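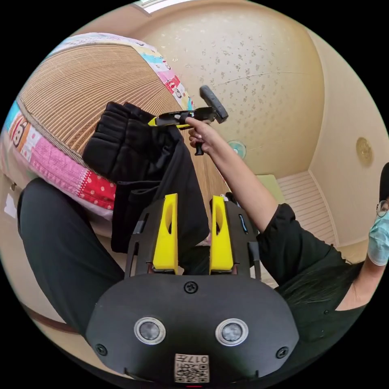

Clothes are a good first subject when you want to teach a robot by showing it, and a bed is a fine place to work. You need two hand-held grippers, something to fold, and a little patience — more patience than you think, if you are anything like me.

## Before you record

Pick dark, soft clothing for one session and light clothing for another. Wake both grippers and open and close each one a few times. Then drop the garment on the bed any old way. A neat start teaches very little.

## Picking up

Reach in with the fingers open, close them on a good fold of cloth, and lift. Go slower than you would with your bare hands, and keep your eyes on the cloth. 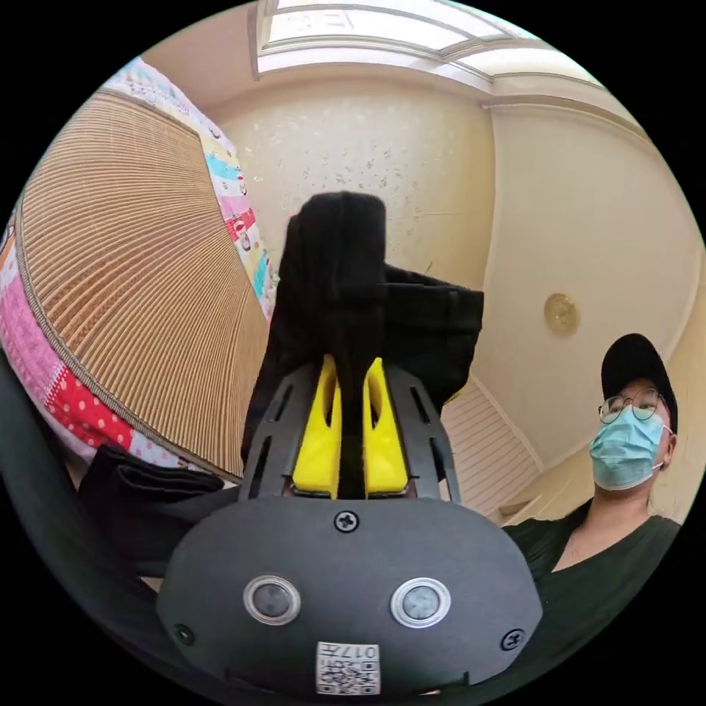

*A thick fold of black cloth, held upright in the jaws.*

If the cloth slips, carry on and grab it again. Sorin Roman and I used to throw those takes out, and we were sorry later, for the recovery is worth learning too!

## Bringing in the second hand

Hold the garment with one gripper and bring the other in from the side. Let the two meet over the bed, and try not to bump them together.
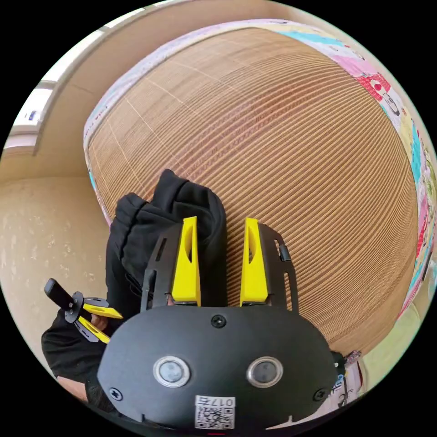
*One gripper on the cloth, the other pointing toward it.*

Save each take when you finish, shake the garment out, and start over. We stop after 48 takes and have a cup of tea. Our Droniletti set has 576 so far.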